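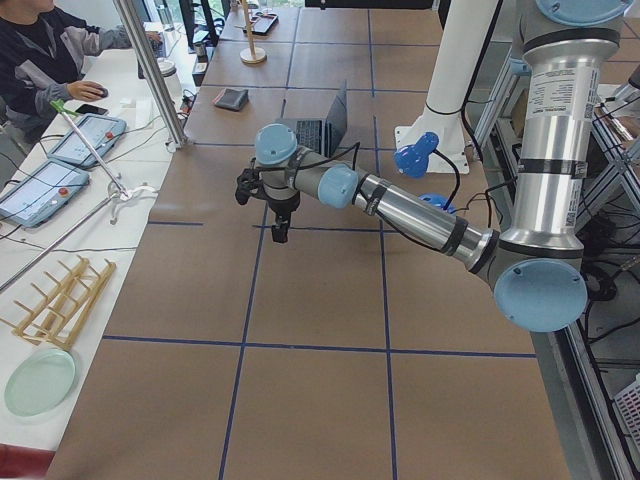
Fire and general safety inspection, second floor
Grovard building, Vitatthorpe
Date of visit: May 15, 2026
Inspector: Ilango Sundaram
Walked with me: Lakshmi Kartha (office), Aravind Mudaliar (landlord side, first half only)

Marks used: OK, FIX, ASK. A comment is written also for OK when I think it is useful for the next inspector.

1. Exit doors open fully from inside without key
OK. Both doors tested by hand. The north door is heavy but it opens.

2. Exit signs lit
FIX. Sign over the north door is dim on the left half. Please change the complete lamp, not only the cover. This was written in the last report also.

3. Corridor free of storage
FIX. Paper boxes and one old chair near the copy room. Lakshmi said they wait for pickup. A corridor is not a place for waiting, kindly move them inside.

4. Stair handrails firm
OK on main stairs. On back stairs the lower bracket moves when pulled. Changed to FIX after second check.

5. Fire extinguishers in place, pressure in green, tag current
OK for units 2972 and 3230. The tag of 3230 is difficult to read because it was written with a blue pen that has faded. Please ask the service company, Shetty, to write a new one.

6. Extinguisher for kitchen area
ASK. The wall hook is there, the extinguisher is not. Pavithra Kotian believes it went for refill. I did not see any receipt. I need an answer in writing.

7. Smoke detectors
OK. Test button pressed on each, all gave sound. One detector in the meeting room has paint on the edge. It still works, but tell the painters to cover them next time.

8. Electrical panel
FIX. Door closes well and the space in front is clear. However, the list of circuits inside the door is from the earlier tenant and does not match the rooms. Someone turning off power in a hurry would lose time. Aravind agreed to give a new list.

9. Extension cords
FIX. In the front office one power strip is plugged into another power strip, under the desk by the window. Remove one of them.

10. Kitchen
Kettle and microwave OK. The toaster has a cracked plug and I asked Lakshmi to put it away while I was there. Do not repair with tape.

11. First aid box
FIX. Eye wash is expired, and there are only small bandages left. The box itself is easy to find, well done.

12. Evacuation plan on wall
ASK. The plan shows the assembly point in the Ninorley parking lot. Do we still have permission to use it? Parvathi Warrier to confirm.

Next steps
Items 3, 9 and 10 can be closed by the office without a new visit, send me photos. Items 2, 4 and 8 go to the landlord. I will come back in person for item 6.

Signed: I. Sundaram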